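## 3. How people keep winter clothes through the warm months

I started this part of the study in Idby because I already knew the place and, to be fair, because the bus goes there. We spoke to 20 households about what happens to their coats and jackets once the heating goes off. Most people had plenty to say! Some had whole cupboards given over to it, others a single bag on a hook, and hardly any of them used the word "storage" (they said "putting away", so I do too). 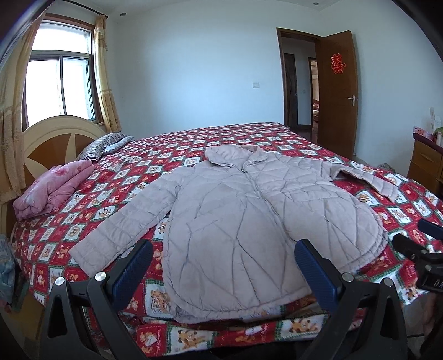 The second round was in Rurkumach, where the damp is much worse and people think about mould all the time. I asked everyone the same question first -- when do you put the winter things away? -- and got answers from March right through to June. Three households never put them away at all. They wear a thick coat in the evenings and leave it by the door.

Padded clothes were the ones people argued about. Half the family wants them squashed flat to save room, the other half is sure that ruins the filling, and I heard this row in both towns, nearly word for word.

**Figure 3.** Quilted jacket laid out on a patterned bedspread. 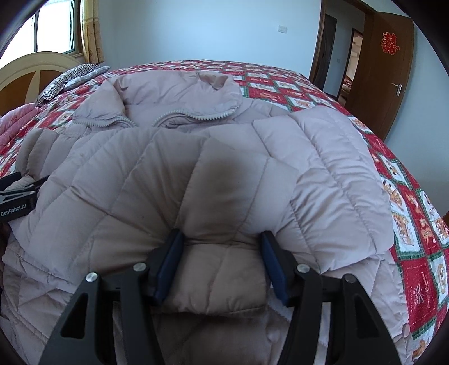
Cost came up less than I'd expected. A jacket that was dear to buy wasn't always looked after any better than a cheap one, and what seemed to matter more was whether it had been a present. I'd like to go back to this with a bigger group, maybe 200 homes, and add Plisard, where the flats are small and lofts are rare. I also want to ask about children's coats, which get handed on so fast that the putting away hardly happens (see section 4).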